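Clirncombe Supper Kitchen: Plating Course FAQ
Last revised in June

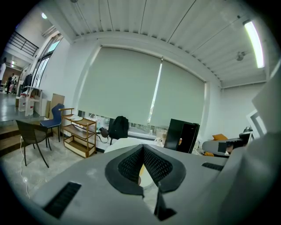 White walls and ribbed metal ceiling panels, with the tube light on.

What does the course cover?
Plate layout, sauce work, portioning and garnish for cold starters and hot mains. Knife skills and basic stocks are taught in a separate course and are not repeated.

How long is a session?
Each session runs 2 hours. Doors open 10 minutes before the start. The first exercise is timed, so late arrivals join at the second.

Which plates are used?
The Rallon coupe plate, in white, for everything except soup. It has no rim, so sauces need to be thicker than on a rimmed plate. Soup goes in the Saarinen bowl. Both are supplied.

Can I bring my own plates?
Yes, if they are oven-safe. Mains are served on warmed plates - a plate that cannot be heated can be used for starters only.

Why does my puree leak water on the plate?
It was not drained or reduced enough. Return it to a wide pan over low heat and stir until a spoon leaves a clear track. Root vegetables hold better than greens. Peas and spinach should be pressed through a sieve after blending.

How should sauce be applied?
By spoon for smears, by squeeze bottle for dots. Fill the bottle no more than halfway and test on a spare plate first. Split sauces should be blended again before they go in the bottle.

When does garnish go on?
Last. Soft herbs wilt on hot food. Keep picked leaves on a damp towel in the fridge until the main item is placed.

Are ingredients included?
Yes. Produce comes from Moltside and the menu depends on the delivery. Allergies must be listed on the booking form. Nut-free and gluten-free versions are available; a fully dairy-free session is not.

Can I change my booking?
Once, at no charge, up to two days before the session. Later changes are treated as cancellations. Quote your booking number in full, including the prefix (for example, CL-2195).

Is there a certificate?
No. Recipe sheets are sent by email after the session.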